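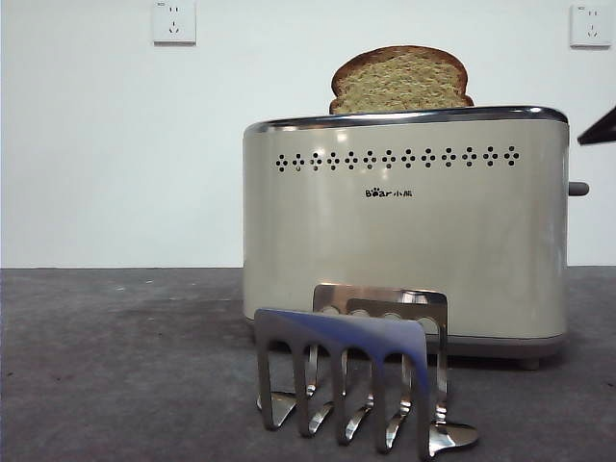

I passed five hundred today, and I am going to let myself be pleased about it for the length of one cup of tea before I start fretting over what's left. The Morsy set is the kitchen one: toast, kettle, cups, drawers, all the small jobs a person does before they are properly awake, and my part for the whole of June is toast. I had a slice standing up in the toaster and the steel rack out in front of it for most of the day, with the little paw print in the word "Bear" looking back at me from the cream enamel or whatever that shiny finish is, and I have grown fond of the lot of them. I never thought I would have opinions about a toast rack. I have several now, and I could bore anyone at Rirnness with them (and have).

The count stood at 500 when I stopped for lunch and 537 when I packed up, which sounds slow for an afternoon, and it was, but the afternoon ones were better. In the morning I was rushing. I can always tell when I look back over them, because the arm goes in at a slant and pinches the bread by its shoulder, and then there's a wobbly bit at the top of the lift while I try to make up for it. A wobble is fine now and then. The learner has to see somebody recover from something, or it will sail along beautifully until the first crumb goes wrong and then have no idea what to do with itself. But eleven wobbles in a row teaches it that wobbling is how toast is done, so I threw nine of those away and kept the two where I'd got out of trouble gracefully.

After lunch I made myself slow down. Open the fingers early, come over the top, wait, go down, close, wait again. I say it under my breath like a dance teacher. The waiting is the hard part, as my hands on the controls always want to hurry on to the rack, and the rack is where everything goes wrong anyway. Those arched gaps look generous from where I sit and they are nothing of the kind. The steel throws back so much light, too, blue along the top one minute and silvery the next depending on what's in front of it, and I do wonder what the poor model makes of it all. I asked on the Conduldale call whether we ought to dull it down with something and the answer was no, leave it shiny, people have shiny kitchens. Fair enough. I wrote that on a sticky note and put it by my screen, partly to remember it and partly to stop myself asking again.

The other thing from the call was that they want more variety in where things start. I'd been putting the rack back in very nearly the same spot each time out of sheer tidiness, which is how I was brought up and is apparently no use to anybody here. So from tomorrow I am to be untidy on purpose. A bit to the left, a bit further back, turned a quarter, bread leaning one way or the other, sometimes the crusty end slice that nobody likes. I spent a while this evening drawing out a sheet of starting places so that I wouldn't drift back to my favourite, and then laughed at myself for making such a neat chart of mess.

I tried the early version of the learner before I went home, the one trained on everything up to last month's batch, and had it go at a single slice while I sat on my hands. It got the fingers over the bread and closed them and came up with it, and I made a noise out loud! Then it carried the slice across very nicely and set it down on the counter, beside the rack, with great care, and stopped as if it had done what was wanted. I watched it back twice. I suppose if you'd only ever seen the rack in one place you might believe in the place more than the rack, and there I was again with my tidiness. It did make the point better than the call had.

The target is 600 for toast before I'm moved on to cups, and the whole kitchen lot stands at 2062 with everyone's added in, so my share has started to look quite respectable. Florkano are doing drawers and I hear drawers are dreadful.

Bread: I must get more, and not the seeded one. It's lovely to eat but it sheds, and I was wiping the counter between goes by the end of the day. The plain wholemeal from the corner shop holds its shape for longer before it goes floppy, so two of those, and perhaps a small white for the odd-one-out examples. My wrist is a bit sore again on the left. I'll lower the chair in the morning and see if that helps, and do the awkward starting places first, while I'm still fresh and patient.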